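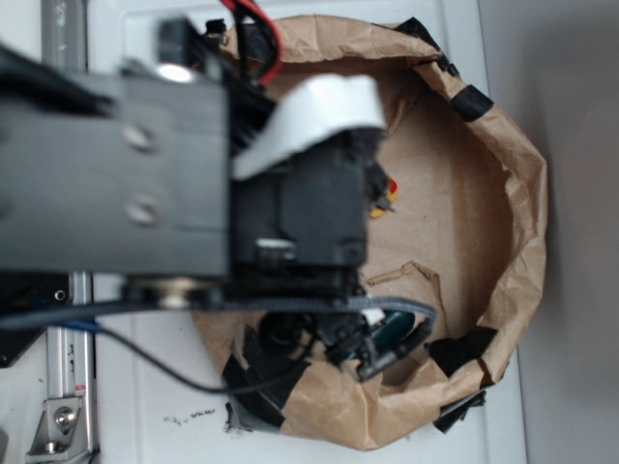
Figure 3. Robot arm over an open brown paper bag on a white tabletop.

Print | E-mail this section

4. What people were told, and what they asked

4.1 The advice and its readers

Of the 1,396 people who returned the questionnaire, 1,013 had read at least one "pros and cons" page before moving to one of the four study towns. Most had read several. We had planned to compare the readers with the non-readers on how well settled they felt in their first winter, and we did make that comparison, but the two groups gave such similar answers that the table has been moved to the appendix, where it can be dull in private.

The more useful material came from asking readers what they remembered. They remembered the weather. Every page we collected on Nurnholm gives a paragraph to the weather, usually near the top, and in most of them it counts as a pro or a con depending on where the writer seems to have grown up. Readers could often recite this paragraph years later. They couldn't, as a rule, recall anything the pages had said about registering an address, and when we went back to the pages we found this was a fair summary of what had been said.

Address registration matters more than its name suggests. In Nurnholm and Caltlow a newcomer needs a registered address to open a bank account, and most landlords want rent paid from a local bank account before they'll sign the form that lets the address be registered. Long-term residents describe this arrangement as "simple once you've done it." Newcomers who had done it agreed. They had done it by finding a landlord who would take cash for the first month, by borrowing a relative's account, or by turning up at the counter so many mornings running that a clerk found a way. None of these methods appears on the town websites. One of them may not be allowed, and we haven't asked which.

Skekar handles the matter differently, by having no counter. Everything there is done by post, and the forms are short and clear. The replies are sent to the applicant's registered address.

4.2 The language of reassurance

We coded the advice pages for tone as well as content. The coding scheme went through several drafts after the coders kept disagreeing about the phrase "laid-back," which the first draft treated as praise. Of the pages that used it, a good share were describing how long it takes to get a plumber.

Other terms gave less trouble. "Vibrant" was used for any place with a street market. "Up-and-coming" was kept for the part of Dinsa behind the freight yard, and has been kept for it, judging by the oldest pages we could recover, for a very long time. "Affordable" turned up in descriptions of all four towns, including Nurnholm, where our interviewees laughed at it without being prompted. When we followed up, a few of them said they'd believed the word because it came with a chart. The chart compared rents in Nurnholm with rents in capital cities none of them had thought of living in.

We don't want to be unfair to the people who write these pages. Several were plainly written by someone who had made the move and wished to be kind about it. A larger number were plainly written by someone who had not, and these were better organized. They had headings. They gave equal space to each side, so that free public swimming pools in summer stood across from "some newcomers may find it hard to have a foreign medical history accepted," as if the two were likely to cancel out. Readers liked this layout and said they trusted it. The more personal pages, with their long complaints about one particular phone company, were rated as less reliable, although the complaint about the phone company was repeated in our interviews almost word for word.

4.3 The interviews

We held 41 interviews, most of them in the evening, since the people we wanted to talk to were at work or standing in line during the day. Each began with the same question: what did you wish you'd asked before you came? The question was meant as a warm-up. It took up most of the hour in nearly every case and we stopped trying to move people along.

Answers fell into a few loose groups. Some wished they had asked about heating, and in particular who pays for it and who controls it, these being different parties in most of the older buildings in Caltlow. Some wished they'd asked about driving licenses. A foreign license is valid in the region for a period that the licensing office, the police and the insurers each define in their own way, and the shortest definition is the insurers'. Parents wished they'd asked when the school year starts. They had assumed September. In Dinsa it starts in August, and places are given out in spring, so that families who arrive over the summer with a plan and a folder learn that they're early for the following year.

A smaller group wished they had asked about making friends, and these interviews were the longest. The advice pages deal with the topic by recommending clubs. Our interviewees had joined clubs. They described being welcomed warmly, shown where the cups were kept, and then greeted with the same degree of warmth every week afterward without any increase. One had been in the Nurnholm choral society through two changes of conductor and still didn't know where anybody lived. She wanted it on record that the singing was excellent.

What people didn't wish they had asked about was, again, the weather.
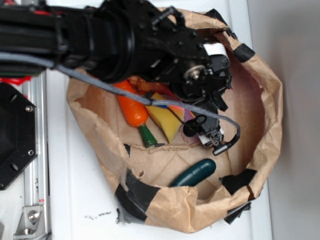 One resident of Dinsa said the pages had it upside down: a newcomer can look up rain, but has to be told that the health office closes at noon for the whole of October, and by the time there's anyone around to tell you, it's November. He had since taken to telling strangers about it on the bus. He thought the towns could print the closing hours on the residence card itself, there being plenty of room on the back, and he had written to suggest this. The reply thanked him for his interest in the region.

4.4 Four towns, four kinds of delay

It would be convenient to rank the towns, and an earlier version of this section did. We took the ranking out when it became clear that it mostly measured where people had come from. Those used to doing everything online rated Skekar lowest. Those used to bribes rated it highest and spoke of the postal system with some feeling.

Caltlow did well on housing and badly on everything that comes after housing. Its rental office is quick, friendly and open late, and gives each new tenant a welcome folder, which in the edition current during our fieldwork had the old address for the tax office. Staff knew about this. They corrected it by hand when they remembered to, and tenants with corrected folders were, in our data, somewhat more likely to describe the town as well run.

Dinsa is the cheapest of the four and makes up for it in bus fares. Work is easy to find there and hard to find in any particular line. Nurses, who are wanted everywhere in the region and mentioned in every advice page as being wanted, reported the longest waits of any profession to have their training recognized. Several had taken jobs in the meantime at the office that recognizes it, sorting mail.

Nurnholm has the most services for newcomers and the most trouble keeping track of them. There is an advice desk at the library, another at the town hall, and a telephone line run from Caltlow. We put the same question about health cover to all 3 and received answers that could each have been right for somebody.

4.5 Limits

Our sample leaves out people who moved away again before the questionnaire went out, and they're the ones with the most to say about the cons. We tried to reach them through forwarding addresses. The forwarding service requires a registered local address, so the attempt was brief.

It also leans toward people who fill in forms willingly. In this region that group may simply be everyone who stayed. Section 5 turns to the town offices and the view from the other side of the counter, including the side of it in Skekar that we were asked to visit by appointment, in writing.

Print | E-mail this section
Shared 41 times | 3 comments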